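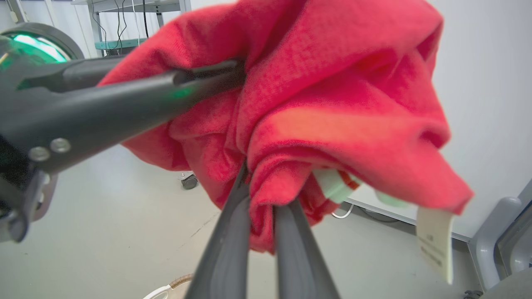
A red knit garment held between two gripper fingers

clurnano – README

I wrote this little tool to copy tables out of MySQL and into Parquet files. I got tired of doing it by hand for the Lisen reporting database, so now a cron job does it while I sleep. It's small, it's a bit opinionated, and I use it every day!

What you need

Python 3.6, a MySQL login that can read your tables, and enough disk for 2 full copies of the biggest one (the old file stays put until the new one is written).

Getting started

Copy settings.sample to settings.ini and fill in the host, user and table list. Then run:

clurnano pull --all

To grab a single table, use --table and the name. Clirton is the name of my staging server, so if you spot it in the sample settings, just swap in yours.

Settings I get asked about

chunk_rows – in thousands, default 40. Go lower if you run out of memory.
max_age – in minutes, default 1,440, so a file gets refreshed once a day.
workers – default 2. More than that made my poor server crawl.

Known problems

Zero dates (0000-00-00) come through as nulls. ENUM columns turn into plain strings. Tables without a primary key work, but they're slow – I hope to fix that by August.

The Tu branch has a rewrite of the type mapping. Please don't point it at anything you care about yet.

Last updated 2018-05-11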